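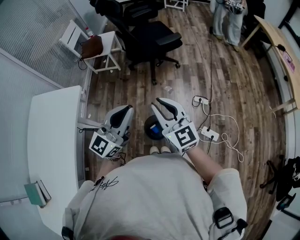 A light gray T-shirt in an oversized cut.

Print the Measurements on the Label
By Dinesh Yadav
1 Jun 2019

A letter size on a T-shirt is a code without a published key. Medium refers to a range of bodies chosen by the brand, to which the brand adds an amount of ease it also chose, and neither number appears on the garment. My position is that every knit top sold should carry two finished measurements on the neck label: chest width and back length, in inches and centimeters. The letter can stay if people like it.

I spent nine years grading patterns, first at Gramwood and later as a contractor for smaller labels. Grading is the step where a base size is expanded into the full set. On a basic T-shirt the chest usually grows by a fixed amount per size and the length by a smaller one. The arithmetic is simple and it is written down. Every factory that sews a shirt has a spec sheet listing the finished chest, finished length, sleeve opening, neck width and the tolerance allowed on each. So the information I want on the label already exists, and it travels with the order until the carton is sealed.

The oversized cut has made the problem worse. A regular-fit shirt has a few inches of ease at the chest, and two brands that disagree will disagree by an inch or so. An oversized shirt may have ten inches of ease or sixteen. Some brands build this into the pattern and keep the letter matched to the body, so a person who wears a medium still buys a medium. Others take the regular block, drop the shoulder, and tell the shopper to size up. A third group relabels an existing large as a small. A shopper facing the word "oversized" has no way to tell which method was used.

When I worked on returns for Prullov, an online shop with a narrow range of basics, we pulled 1,446 returned tops and read the reason codes. Fit was given for 488 of them. The oversized styles were a small share of the catalog and a large share of that pile. The comments were split between too big and too small on the same item in the same size. Both groups were right, given what they had been told.

There are three common objections, and I have heard all of them in meetings.

The first is tolerance. Jersey moves. A finished chest can come in half an inch over or under spec and still pass inspection, and a printed figure invites complaints. The fix is to print the nominal measurement and state the tolerance once, on the website or the hangtag. Lumber, screws and picture frames are sold this way.

The second is shrinkage. Cotton jersey that has not been preshrunk can lose several percent in length in its first wash and dry. Here the label should say which state was measured. "Measured before washing" is three words. I would prefer the after-wash figure, and any mill running a normal shrinkage test can supply it.

The third is that customers do not know their own measurements. Most do not. They do own a shirt that fits, and they can lay it on a bed and measure it from armpit to armpit – a job that takes less time than reading a size chart. Flat garment against flat garment is the only comparison in this business that involves no guessing. Body charts ask for a chest girth, which people measure badly, and then hide the ease.

Cost is minor. Most neck labels are now heat transfers, and the art file is already different for each size. Banau, a client of mine, added both measurements across 17 styles last May. The extra work was 103 changed files and one round of proofing. Espiritu, which sells mostly through resellers, declined on the grounds that numbers look clinical. That is a fair remark about typography. A good designer can set two numbers at a small size without spoiling a collar.

I would start with a voluntary format, since labeling rules are slow and already cover fiber content, origin and care. The format should be fixed, however: chest first, length second, flat, in both units. If brands are left to choose their own points of measure, some will take the chest one inch below the armhole and others at the armhole seam, and the figures will no longer compare. Sleeve length can wait. On dropped shoulders it has to be taken from the center back neck, and the trade has not settled on how to do that consistently.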